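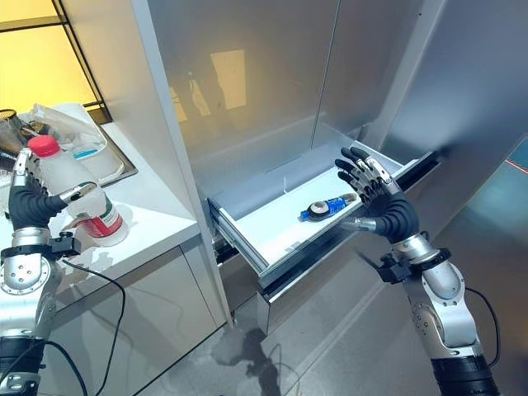 By the stainless-steel sink, red-capped bottle over the counter

About Zena Cooking School

Welcome, and thank you for stopping by! Zena is a small cooking school for grown-ups who would like to eat better at home and don't much mind getting flour on their shoes. We teach evening and weekend classes in breads, soups, pickles, rice dishes and the kind of slow stews that make the neighbors come out on their porches and ask what's going on in there.

The school was started 17 years ago by Hussam Semaan, who had been baking for a hotel and was, by his own account, tired of making the same dinner roll every morning. He put a card up in the window of the Van der Merwe hardware store offering to teach flatbread to whoever was interested, and 8 people called (one of them wanted a drill, but she stayed for the bread and took the pickling class afterward). Those first lessons were held in Hussam's own home, with his mother correcting him from the next room, and quite a few of her corrections are now printed in our recipe packets.

When the classes outgrew the house we moved to Pladine Street, into what used to be a shoe repair shop. The front room still has the old shoe shelves, which turned out to be just the right depth for jars of beans, and we have filled them. We've painted twice, replaced the floor once, and argued over the color of the front door for most of a winter. It's green now. Please don't bring it up with Hussam.

How we teach

Classes are kept small so that there is time for your questions, including the ones you feel a little silly asking. You'll work with a partner at a shared table, and every class ends with everyone sitting down to eat what was made, even on nights when the rice has caught on the bottom (some of us like it that way, and will fight you for it).

We don't give grades or certificates. We do send you home with a printed recipe, a container of leftovers if there are any, and usually a spoonful of advice about knives. Beginners are very welcome in everything except Laminated Doughs, where it helps to have made a plain loaf or two first.

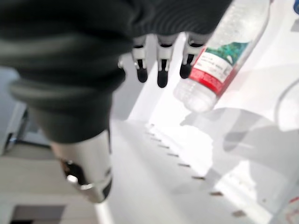
Dark sleeve, water bottle alongside

Our big event each year is the November soup supper, which started as a way to use up squash and has grown into an evening with long tables, live accordion and 70 bowls borrowed from the Stimow Street church hall. Tickets go to current students first and then to anybody on our mailing list, so do sign up if you'd like to come.

Who you'll meet

Hussam still teaches the bread classes himself. He is joined by 3 other teachers, all of whom took classes here before they taught them, and who between them cover pickling, pastry and weeknight cooking. If you call the school in the afternoon you'll most likely get one of them with the phone tucked under a chin, so please be patient if you hear chopping.

Gift cards can be bought at the front desk or over the phone, and they don't expire.

Page updated September 14, 2025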